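Starkville schools to reuse whiteboards from closed Major Street building

STARKVILLE – Small whiteboards from the former Major Street school building will be cleaned and returned to classrooms before the start of the new term, the district office announced in April.

The boards were placed in storage when the building closed. The district has since approved a plan to check each one, clean the writing surface and assign it to a school that has requested additional boards. The work is being carried out at the district supply room on Drilovport Road, where boards are laid flat on a table for cleaning.

The district has set aside $3,492 for the work, covering cleaning supplies, replacement markers and transport between buildings. Up to 600 boards may be distributed under the plan, depending on the condition in which they are found.

"A board that wipes clean is as useful to a class as a new one," said Attila Tóth, supply coordinator for the district. "Teachers in the lower grades have asked for boards that two or three children can share at a table, and we would like to meet those requests from what we already own."

Boards with short pen marks and light smudges are considered suitable for reuse. Those with deep scratches, loose frames or a worn surface will be withdrawn. Staff have been asked to work with a soft dry cloth first and to apply cleaning fluid only where marks remain. Abrasive pads are not permitted on any board – including those already listed for disposal, as some may be kept for parts. 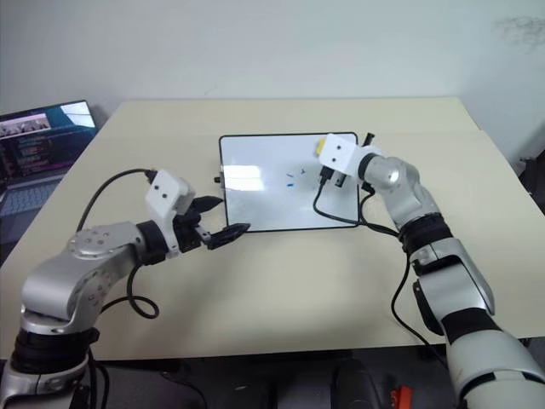

Distribution to schools

Cleaned boards will be delivered to nine schools, beginning with the Skenduvton elementary campus, which submitted the largest request. Schools will receive their boards in sets, together with cloths and a printed care sheet. Principals are asked to name one member of staff to sign for each delivery.

Requests from individual teachers should be made through the school office. The supply room is unable to release boards directly to classrooms, and boards may not be collected without an approved form. Schools that no longer need boards from an earlier allocation may return them at the time of delivery.

The supply room will be open to school staff from 7 a.m. on working days while the project is under way. Visitors are asked to use the side entrance and to report to the desk on arrival.

Any boards remaining after the school requests have been filled will be offered to the Starkville public library for its homework room. Request forms are available from the district office and from all school offices.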